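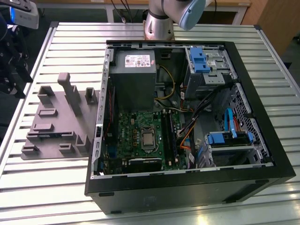
Tower on its side on the slatted table, side panel off, parts still in place.

July, 2:15 pm. Bench notes, Jamlow refurb batch

Opened the first of the Briggs office towers. Unit tag 135. The label on the power supply is still readable, so I copied it in the parts sheet under 361. Processor is seated in its socket with the metal bracket. I leave it there until we have fresh thermal paste, the old tube is finished.

Cabling is the slow part with this model. The yellow and black wires come down from the supply and cross over the board, and the light blue SATA cable makes a loop near the drive cage. Please put tape on both ends before you unplug. Last month I did not do this on the Wuvholm unit and I lost an afternoon.

Order for tomorrow: SATA cable first, then hard drive by the blue handle, then the optical drive, then memory. The expansion card at the bottom of the board can wait.

Dark gray fixture plate stays at the left of the case. Don't lift it to make room for the screws, use the tray.

To check: does Bilavero accept the power supplies together with the cases, or separate? Their form 449 is not clear for me. Also we are low on small zip bags, maybe around 156 left in the drawer.

Colour tape is in the second drawer now.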